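Stop giving me 200 levels

Every puzzle game on my phone now wants me to know how many levels it has. It's on the store page, it's on the loading screen, it's in the little box that pops up when I've been away for a weekend. 200 levels! New levels every week! As if I'd been lying awake worrying about running out.

I've been playing Brorkik since June. Sorting game, tap the thing, drop it in the right tub, tub fills up, tub goes away. Lovely. First thirty-odd levels I'd have told anyone to get it. Good sounds, nice chunky colours, no fiddly menus. Then somewhere in the forties it just sort of stops having ideas. Same tubs, more tubs. Same timer, shorter timer. I'm on level 242 of a game whose store page said 200, so they've added more, and I could not tell you one thing that happened between 60 and now.

And I kept going! That's what bugs me. Sat on the bus sorting things, not enjoying it much, not hating it either. 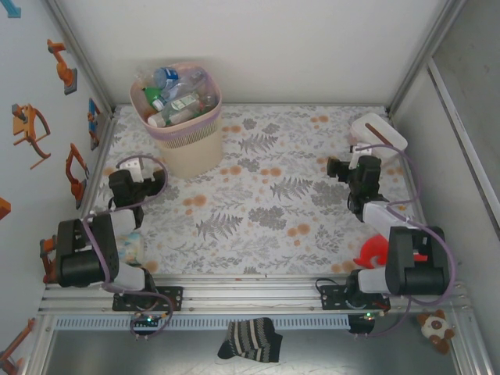
What padding looks like

You know it when you've played enough of these. A level turns up that is the last level with a wall moved. Then one that is the last level upside down. Then a "hard" one, skull on the button, scary music, and the only hard bit is there's fewer moves than you need unless you get lucky with the drops. Then a popup offering five extra moves for coins. Hmm.

I don't even mind paying. I'd pay three quid for a puzzle game tomorrow, have done plenty of times. What I mind is a level that was made to be failed so a button can be shown to me. It makes me feel a bit daft, like I've been walked round a shop the long way.

Compare Um. Tiny thing, silly name, impossible to search for, which can't have helped. It's got one screen's worth of rules. You slide a tile, everything of that shape slides too, get the odd one out to the edge. That's the lot. I finished it on a Saturday, started after breakfast and was done before tea, and I remember nearly every level in it. The one where you have to go backwards first. The one that looks broken. The one where the answer is two moves and I took the best part of an hour over it and then laughed out loud in my own kitchen.

The reviews for Um are full of people saying "too short". Two stars, too short. One star, great game but finished it in a day. So of course the next developer along reads those and thinks right, 200 levels then.

Which is our fault, partly. Players I mean. We moan about short games and then we moan about long ones, and the moaning about short ones is what gets counted becuase it comes with a star rating attached. People who drift off a long game don't leave a review. They just stop opening it.

My friend Ye-seo Myung disagrees with all this, and she's put more hours into puzzle games than me so fair's fair. Her view is that the samey levels are the point. She plays Praltcombe last thing at night, has done for ages, and she doesn't want a new idea at half eleven, she wants tubs. Or in her case roof tiles. A clever level would wake her up. She called it knitting and I didn't have a good answer to that.

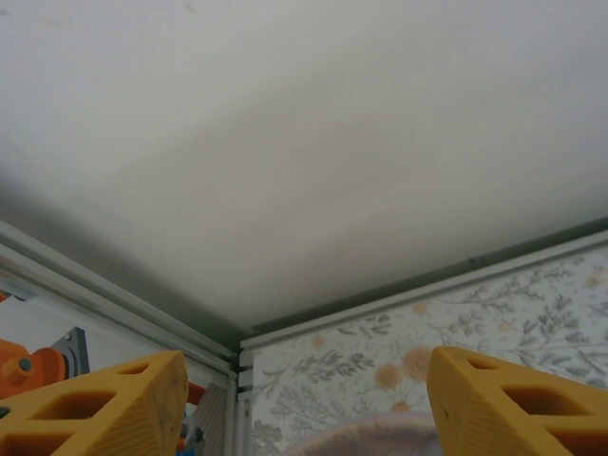
A corner, two rails and a lot of blank ceiling.

So fine, some games are knitting. But then say so. Give me an endless mode, no numbers, no skull levels, no map with a little path winding up a mountain to make me think I'm getting somewhere. Praltcombe sort of does that to be fair to it, there's a mode called Proto where the board just keeps refilling and there's no score. It's buried 3 menus deep. Ye-seo didn't know it was there until I showed her, and now it's all she plays.

Then keep the numbered levels for the ones somebody sat down and thought about. Forty would do me. Twenty-five if they're good. Put the price up front, take the coins out, and if I finish in a day let me finish in a day, I've got other things on my phone.

I did try to stop with Brorkik, by the way. Deleted it last week. Put it back on while waiting for the dentist, and it had saved my place, so I did 243.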